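Chapter 11
Showing the Robot What to Do

Learning goals

After working through this chapter, you should be able to:
explain the difference between programming a motion and demonstrating one
compare hand guiding with remote control, and choose between them for a given task
plan a set of demonstrations, including the starting positions
spot a bad recording before it reaches the training set

11.1 Why demonstrate?

In Chapter 10 we wrote a pick-and-place routine as a list of poses. The arm moved to a point above the part, went down, closed the gripper, came up, and moved away. That routine worked because the part was always in the same place and always the same shape. Move the part by the width of a thumb and the gripper closes on air.

Many tasks can't be pinned down that way. Think of putting fruit on a cutting board. A lemon rolls. A peeled banana is soft and won't take much squeezing. A slice of melon has a firm rind on one side and wet flesh on the other, and most people pick it up by the rind without thinking about it. You could try to write rules for all of this, and you would still be writing rules next year. A person can do the task in a few seconds, so it makes sense to record a person doing it and let the robot learn from the recording.

A recording of this kind is called a demonstration. In its simplest form it is a table. Each row holds a time, the joint angles of the arm at that time, the opening of the gripper, and whatever the cameras saw. A learning method then looks for a rule that maps what the robot senses to what the arm did next. Chapter 12 covers the learning methods. This chapter is about getting the recordings, which takes up more of a project than most beginners expect.

11.2 Two ways to show a task

The first way is hand guiding, also called kinesthetic teaching. The arm is put in a mode where its motors hold up its own weight and little else. You take hold of it near the wrist and move it through the task. You can feel when the gripper touches the board and when a joint comes close to its limit.

The second way is remote control, or teleoperation. You move something else, such as a joystick, a handheld controller, or a second arm of the same shape, and the robot follows. You stand back from the work, and the robot's own motors make the motion under load, just as they will later when it runs alone. 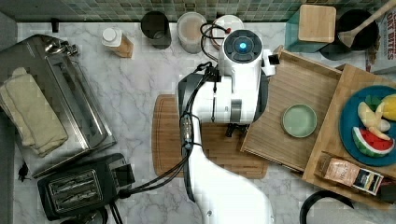
Kitchen counters are a common place to practice both methods. They are crowded, and the crowding is useful. An arm that has only ever been shown a task on a clear table tends to fail the first time there is a jar or a tray near its path. The operator who works on a full counter has to steer around things, and those detours end up in the data.

Each method has its costs. With hand guiding, your arms and body are often in the camera's view. The robot will not see a person there when it runs alone, and a model trained on such images may learn to depend on a sleeve. Some groups get around this by guiding the arm once, then playing the motion back and recording the images during playback. It works well as long as the objects are put back exactly where they were.

With remote control, the camera view stays clean, but you lose most of your sense of touch. New operators squeeze too hard. They also pause a lot, usually right above the object, while they judge the distance. A model trained on those pauses can learn to stop there and never go down. Practice helps more than any setting does.

11.3 A worked case: the Clirmont recordings

The course data for this chapter come from a project called Clirmont, recorded in August by a small team under Florian Stöckli. The task was to move one piece of food from a tray to a cutting board. The operators used the Nastum controller with a single arm, and the files were logged with Dinulik, the same program you will use in the lab.

The team kept 401 demonstrations. Three operators took part. Before each recording, one of them moved the tray to a new angle and changed which piece of food was nearest the arm. Your lab handout has the full list of starting layouts.

Stöckli's notes give three grounds for throwing out a recording: the operator touched an object by hand partway through, the food was dropped and picked up again, or the arm stood still for longer than the limit set in Dinulik. The second rule is open to argument. A dropped piece that is picked up again shows the robot how to recover from an error, and a model that has never seen a recovery has nothing to copy when it needs one. We come back to this question in Section 11.6.

Key terms

Demonstration — a recording of a task done by a person through the robot.
Hand guiding — moving the arm directly, with its motors supporting its weight.
Teleoperation — moving the arm from a distance by way of another device.
Playback — running a recorded motion again without the operator.

Before you go on

Read the safety sheet for your arm, including the page on the stop button. Then open the first Clirmont file in Dinulik and plot the gripper opening against time. Mark the moment where you think the grasp begins. Keep the plot — you will need it for Section 11.4, where we cut a demonstration into its parts. Readers with the Thaler trainer should use the short version of the file in the same folder.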